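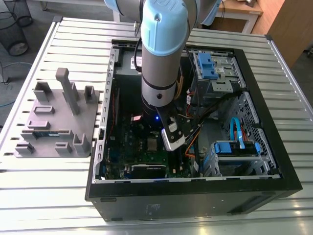
Dusting out a PC takes me 13 minutes now, and I do it every October before the heat kicks on. Shut down, pull the plug, hold the power button a few seconds. Then lay the case on its side with the side cover off, like the black one up top - so much easier on your back! Hold each fan still with a finger and use short bursts of air.

7 min read
Search this site Go
Home Guides Cleaning Contact

Wipe the filters last, and let them dry overnight.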